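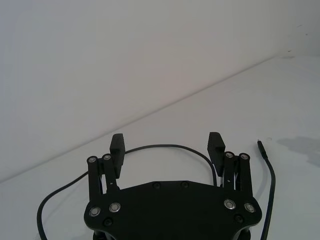 We use cookies to remember your preferences and count our readers. By continuing to browse you accept this. OK / Manage settings

The Seltzer That Wanted to Be a Joint

Weed drinks are supposed to be the next big thing. First somebody has to fix the taste, the wait and the sediment.

26 July 2019

The first cannabis drink I ever bought tasted like a lawn that had been told about lemons. It came in a brown glass bottle with a childproof cap that also proved adult-proof, and I got it open in the end by holding it in a door hinge. Directions on the back said to shake well. I shook well. A greenish ring stayed stuck to the neck like the line in a bathtub, and I have wondered ever since whether my entire evening was in that ring.

An hour later I felt nothing. Two hours later I felt nothing and was sort of hungry. At two and a half hours I was lying on the kitchen floor, very comfortable, explaining the plot of a movie to a dog who had been in the room when I watched it.

This is the problem the drinks people are trying to solve, and they talk about it the way other industries talk about the moon landing.

"The beer guy knows when he's going to feel the beer," says Urho Tuominen. "That's the entire secret of beer. It isn't the taste. Have you tasted it?"

Tuominen used to brew beer, so he is allowed to say this. He now runs Zerora, a two-flavor line of cannabis seltzers made in a former tile showroom outside Portland, Oregon, where the restroom is still the nicest room in the building. He is tall and mournful and drinks black coffee from a measuring beaker. When I asked him how the business was going he said, "It's carbonated," and left it there for a while.

Oil, water, regret

The trouble starts with the plant. THC likes fat. It will cozy up to butter, olive oil, cream, the marbling in a steak. It wants nothing to do with water, and a seltzer is nearly all water, with a little hope in it. Pour cannabis extract into a can of the stuff and it floats, or clings to the sides, or, in the case of an early Zerora batch that Tuominen keeps on a shelf as a kind of penance, forms a single amber bead that rolls around the bottom when you tilt it.

So you make an emulsion. You break the oil up into very small droplets and wrap each one in something that gets along with water, which is the same thing that happens in mayonnaise, except that people don't charge you nine dollars for a can of mayonnaise. The smaller the droplets, the clearer the drink. Smaller droplets are also supposed to get into you faster. Everybody in the business says so, and the speed they claim tends to depend on how recently they raised money.

Tuominen says 20 minutes. I timed it twice at home, on a Saturday and then on another Saturday, with a notebook. The first time he was close. The second time I had eaten a large plate of lasagna beforehand, and the notebook just says "lasagna" with a line under it.

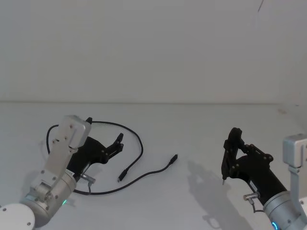
A black cable lies loose on the tabletop, between two arms.

What the emulsion does for the droplets it does not do for the flavor. Extract is bitter, the stuff you wrap it in is often bitter in a different direction, and bubbles carry all of it straight up your nose. There are two schools of thought. One says to bury it under sugar and mango. The other says to admit it's there and build something around it, as Italians do with those red aperitifs that taste like a nice orange having a bad day.

Zerora is in the first school and would like to be in the second. Its grapefruit can is pretty good, if you keep it very cold. The other flavor is called Garden, and I will say only that it is well named.

The tea people

A couple of hours south, in a rented commercial kitchen that smells of ginger all the way out to the parking lot, Thanakorn Rungrueang makes a bottled tea called Lò. He doesn't care for seltzer. He thinks bubbles are a way of changing the subject.

Rungrueang grew up around his aunt's restaurant and came to cannabis sideways, through lemongrass. His argument is that if the drink is already a little bitter and a little grassy, then no one will notice a bit more of each. He steeps black tea hard, adds ginger and lime leaf, sweetens it less than you would like, and puts in so little THC that his distributor called to ask whether it was a typo.

"People read the label like it's a video game score," he told me. "They want the 100. They don't want to drink the 100. They want to own it."

He has a point, and the shelves back him up. The bottle with the most THC in it always gets the spot at eye level. I have watched a man in cargo shorts compare two drinks by milligrams per dollar, on his phone, with the calculator turned sideways for the scientific functions. What he planned to do about taste I can't say. He may have had a system.

The Lò I tried was the best thing I drank for this story. It was also the one that did the least. I had a bottle with dinner, washed the dishes, and felt as if someone had turned down a refrigerator hum I hadn't known was on. Then I went to bed at ten. If there's a fortune in that, it will have to be made from people my age.

Ask the lady at the counter

For a view from the other side of the cash register I spent an afternoon at Rida, a dispensary between a mattress outlet and a place that fixes vacuum cleaners. Liudmyla Shevchuk manages it. Before this she sold wine, and before that, eyeglasses, and she has the manner of a person who will let you walk out in the wrong frames if you're really going to insist.

The drinks at Rida live in a glass-front cooler at the far end, past the flower, past the vapes, past a rack of socks with leaves on them. They make up a tiny part of her sales. "The cooler costs me more than what is inside the cooler earns," she said. "But I have it plugged in. I'm an optimist."

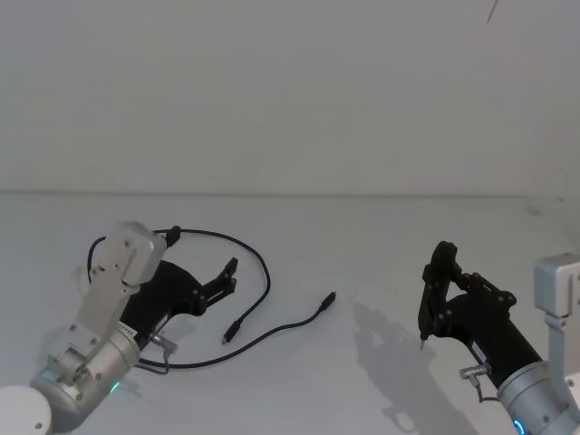 Her regulars mostly walk right by it. They know what they like, they've liked it since high school, and it comes in a jar. The drinks go to visitors, to couples, and to a category she calls the sisters-in-law, meaning anyone brought in by somebody else who doesn't want to smoke and doesn't want to be left out either. A sister-in-law will ask if it's like wine. Shevchuk tells her it is like wine if wine waited until you were in the car.

She makes each of them promise to be a passenger. She also tells them to drink half, put the cap back on and go do something else, and she reports that they all nod, and that she can pick out the ones who won't do it by how fast they nod.

Price doesn't help. The priciest thing in the cooler the day I visited was a bottle of syrup called Skasirent, at $34, intended for mixing into drinks you already have. You measure it out with the cap. The cap has lines on the inside, in clear plastic on clear plastic, legible to anyone holding it up to a window in the daytime, which is not the hour at which most people are making cocktails.

I called the company to ask about this and reached Tiina Ojala, who handles operations, and who sighed in a way that suggested I wasn't the first.

"New caps in October," she said. "Black lines."

A night out, sort of

The dream, when you get these people talking, is always a bar. They picture a room with low light and stools, where you order a round of something and feel it before the conversation runs out. For the moment the rules won't let anyone open that room. You can buy the drink at a store, but you can't have it at the store, or in the park across from the store, or in your car outside the store, and so the great social beverage of tomorrow is mostly consumed on couches.

Which is where I had my tasting party, with four friends, every drink in this article and a bag of pretzels. Raili Aaltonen came too. She judges home-brew and cider contests on weekends and brought her own score sheets, with a scale that goes up to 40. We used tiny cups. We were very careful. Everyone had a sip or two of each and wrote things down, and nobody drove, and the whole affair had the air of a book club that has done the reading.

Zerora grapefruit got a 27 from Aaltonen. "Clean," she wrote. "Then not." Lò got a 33 and a small drawing of a leaf. Skasirent, stirred into tonic, did better than I'd have guessed, although with that cap we can't swear to how much of it was in there. Garden was scored by all of us in silence.

Then we waited. It's a strange thing to wait for in a group. With wine the thing creeps up while you're busy, and here were six grown people on two couches, looking at one another with real interest. Somebody said, "Is it hot in here?" and we all considered it for longer than the question needed. Aaltonen ate the pretzels in order of size. I don't know that it was a party, but it ended at a quarter to nine and I woke up the next morning with a clear head and all the cups already washed.

I called Tuominen to give him the scores. He asked what people had said about Garden. I told him they'd found it memorable. There was a long pause, and I could hear something fizzing.

"We're thinking of dropping it," he said. "My mother likes it, though."

COMMENTS (4)

pdxgreg: Bought the syrup. Can confirm the cap. I used a flashlight.

Marlene T.: I am a sister-in-law and I resent this. I drank half and put the cap back on. Slept great.

oldhead_61: nine dollars for a can of that when you can put butter on toast. been doing it roughly since Carter

dee: Where can you get Lò in Eugene? The store near me only has gummies and a guy who keeps recommending gummies.

Comments on this article are now closed.

Contact us | Advertise | Privacy | © 2019 All rights reserved | Back to top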